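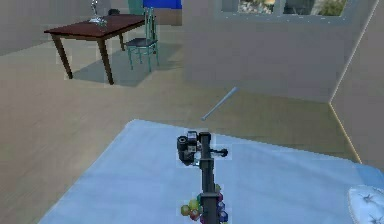

House rules for a simulated room: what has to be true before a run counts?

Community > Robots and Automation > Rules and Good Practice

Browse Ask Search Log in

Marius Preda
20th February

Hello all, and thank you in advance for reading, since I know I tend to go on a bit. I look after the practice side of a little project called Drultgate, where we have a simulated arm doing household jobs in a simulated room. We have been at it since January and have built up 3,000 runs, and up to now we have been getting by on good sense and a shared chat. Everybody more or less agreed on what a decent run looked like, and if somebody wasn't sure they asked, and one of us would answer when we got a minute.

Well, we've grown a little, and good sense turns out to come in several flavors! One person throws out every run with an object in the air. Another keeps them all because the task was about something else entirely. I opened one last week where a thin gray rod was hanging over the pale blue surface next to the arm, at a slant, with nothing under it that I could see, and the three of us who looked at it gave three different opinions. Was it dropped? Was it placed there by the setup script and never settled? You can't tell from one still, and I think that may be part of my trouble.

So I've been asked to write a page of house rules, and I would dearly like it to be a page that people will read and not a binder. What I have so far:

- Every object should be resting on something or held by something when the run begins.
- The room gets put back to its saved state between runs, with no tidying by hand.
- A run is kept or rejected by someone other than the person who recorded it.
- Every rejected run gets a written reason.

Is that too strict? Too loose? I also have no idea what to say about camera views. Some of ours have the arm front and center, some have only a bit of it, and some don't have it at all, and people argue about whether those last ones are "bad." I've looked for a proper standard and found plenty for real machines with real people standing near them, but for the everyday housekeeping of simulated work I came up pretty empty. If you have a set of rules that has survived contact with actual coworkers, I would be so grateful to see it, or even just to hear which rule you'd keep if you could only keep one.

Marius

oldgreasegun

We don't bother. If it looks wrong bin it. You can always run more, that's the whole point of simulation. Only thing I'd say is don't let people edit the scene while a batch is going, we lost a whole afternoon to that.

Hester at Nultholm

Marius, welcome, and please don't apologize for going on, because you are about to get a very long reply from somebody who has had this same conversation over more cups of tea than I care to remember. I kept the rulebook at Nultholm for a good while, and I'd like to save you a few of the wrong turns we took.

First, I'd gently disagree with the post before mine. Yes, you can run more. But if people throw out whatever looks wrong to them, and each of them has a different idea of wrong, then what you have left at the end is a collection shaped by everybody's taste, and you will never be able to work out how. We had one reviewer who rejected anything with a shadow he didn't care for. A lovely man, but it took us ages to find out.

Your four rules are good. I'd keep them all and change the wording of the first one. "Resting on something or held by something when the run begins" is right, but say how it is to be checked. Our rule was that the physics had to run for 200 steps with the arm standing still, and after that no object was allowed to be moving, and every object had to have a contact recorded. The number suits our setup and you should find your own. The main thing is that it comes out of the simulator's records, so that you aren't relying on somebody squinting at a still. With your gray rod, I wouldn't let anybody vote on it at all. Open the contact log for that moment. If nothing touches the rod at the start, the run is out under rule one and you can write that down in five words. If it was resting at the start and is in the air later, then it's part of whatever the arm was doing (or failing to do), and that belongs to the task result. A failed task is a perfectly good run, by the way. Please put that in your page in plain letters, as new people always want to hide them.

Second, about putting the room back. Reload the saved file every time, and keep a number on the file. When somebody moves the table or swaps a chair, it becomes a new room with a new number, even if they promise you it was only a nudge. I have been told "only a nudge" about a chair that ended up inside a wall.

Third, the views. I saved this for last because it needs a bit more room, and I'm going to get myself a sandwich and carry on in a fresh post. 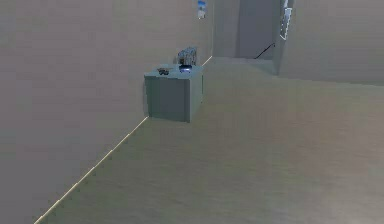 Page 2

Hester at Nultholm

Back again! So, the views.

The mistake we made was to have one idea of a good view and judge every camera by it. A room camera that shows a cabinet against the wall, a lot of bare floor and no arm anywhere is doing nothing wrong if its job is to look at the cabinet. A view like that is only bad if the camera was supposed to have the arm in it. So before you write a single rule about pictures, write down each camera's job, one line apiece, and then hold it to that and nothing else.

Ours looked something like this, and you're welcome to copy it:

- Room camera: the place where the work begins must be in view at the start. The arm may leave the picture. Nothing is rejected for an empty floor.
- Object camera: the target must be large enough for a person to name it. If two reviewers can't agree on what a small dark lump on top of a cabinet is, the camera is too far away or the picture is too coarse, and the camera gets fixed before any more runs are made.
- Arm camera: the end of the arm must be in view the whole time, in the same spot, and any marker it's meant to read must be whole.

The middle one caused the most grumbling and did the most good. People who set up a room know what everything in it is, so of course they can see it. Ask somebody who didn't. I used to borrow whoever was walking past with a coffee, show them the picture, and ask what was on the cabinet. If they said "a bowl? or a puck?" then we moved the camera closer, and I never had to raise my voice about it.

One more on this, and it's a small one. Leave the runs with an awkward view in a folder of their own and don't delete them. We went through ours later on and took 58 back in after we'd settled the camera jobs properly, and I was so glad we had held on to them.

If I could only keep one rule it would be your third, the one about somebody else deciding. It's slow and it annoys people — and it has caught more than everything else on the list together.

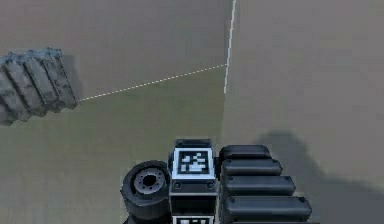

Markers and the arm camera

Pongsiri

Adding to what Hester wrote, because the marker line in her list deserves its own heading and I have strong feelings on it.

If you use square markers on the end of the arm, decide which one counts. You will often have one sitting nicely in view on top of the block and a second one below it that is cut by the bottom of the picture. Detectors can behave differently with a partial marker, and if your rule just says "marker visible" then one person passes the run on the strength of the top one and the next person fails it for the lower one. They're both right by the rule as written. We name the required marker in the run sheet, with its ID, and anything else in view is ignored for purposes of review. If the job truly needs both, then tip or move the camera until both are whole, and do it before the batch starts.

Also:

Put the camera's mounting position in the saved room file along with everything else. We had ours in a separate settings file and they drifted apart, and I spent two days thinking the arm was off.

Look at shadows once per room, and then stop looking. A big soft shadow on a wall is fine if it is there every time the lights and the arm are in those positions. A rule about "nice lighting" will only get you more of Hester's reviewer.

Give simulated runs a label that travels with them. Ours is right in the name of every batch. Somebody always wants to mix them with recordings from a real arm later, and that may be a fine thing to do, but they should know that they're doing it.

We keep our list in Brukico, only because it lets us tick things off beside the run. A shared spreadsheet would do you just as well. I would stay away from anything where the reason for rejecting is an optional box, though, since it will be left blank by everyone including me.

For your floor question, Marius, where things have ended up far from where they should be: I'd say any object that has left the working area before the arm first moves is a rejected run, and afterward it's a result. Same line Hester drew, more or less.

Marius Preda

Oh, this is wonderful, thank you both (and thank you oldgreasegun, the bit about editing during a batch has gone straight in, under the rule about saved rooms). I did what Hester said and wrote down the cameras' jobs first, and I'm a little embarrassed at how many of our arguments were about cameras we had never given a job to. The rod goes to the contact log tonight.

One thing I'm still chewing on is who the "someone else" should be when there are only 2 of us in on a given day and we recorded the runs together. For now I've written that those wait until a third person is in. If anybody has a kinder way of doing it I'm all ears, because the waiting pile is going to get tall.

Related in Rules and Good Practice

How long should objects settle before the arm moves?
Naming saved rooms so people can find them again
Do you keep failed runs? Where?
Marker sizes for a camera mounted close to the gripper
Sharing a review list between two teams
Wording a rejection reason so it still makes sense a year later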